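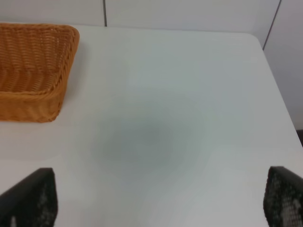
A gripper open over the worktop, with a woven basket at the far side.

Skidari opens household chore trials to outside visitors

Fornport, 2020-03-01. Skidari, which builds and tests robot arms for domestic and shop work, is to open its Fornport test room to care providers, shopkeepers and housing associations this spring. Visitors will be able to watch the arms attempt ordinary jobs and see the results, including the failed attempts.

The trials began in November and cover 28 tasks. They include putting small items into a basket, folding tea towels, clearing a worktop, facing up tins on a shelf and sorting cutlery into a drawer. Each task is tried 30 times under the same conditions before a result is recorded. The arm has to finish without help from the operator for an attempt to count.

So far the arms have passed six of the tasks. All six involve picking up firm objects and putting them down in a known place. Folding remains slow and often goes wrong at the second fold. Anything involving thin plastic bags has been put back to a later stage.

"People ask us if they can have one at home next year, and the answer is no," said Kusum Semwal, who leads the trials. "A basket on a clear table is a fair test of the arm. A basket on a kitchen table after breakfast is a much harder one, and we are only starting on that."

Shop work may come sooner. Srivastava, a homeware retailer with two branches in Graditz, has lent stock and shelving to the project and will host a short trial in its stockroom after closing time. The arm will unpack baskets and storage tins and place them on a trolley. A member of staff will be present throughout.

"Unpacking takes roughly a third of our evening shift," said Ferhat Dağdelen, stockroom manager at Srivastava. "If the arm can do the plain lines and leave the glass to us, that would be useful. I would want to see it do a full delivery before I said any more than that."

Skidari has no household product on sale and has not set a date for one. Results for all tasks will be published when the present round is finished, with the number of attempts and the reason for each failure.

Visits last two hours and are free. Groups are limited to six people and places must be booked in advance through the Skidari office in Fornport. The test room has step-free access. Children under 14 cannot be admitted while the arms are running.

Ends

Notes to editors

Interviews with Kusum Semwal can be arranged on request. Filming is possible outside trial hours. Requests to attend the stockroom trial in Graditz should go to Srivastava directly.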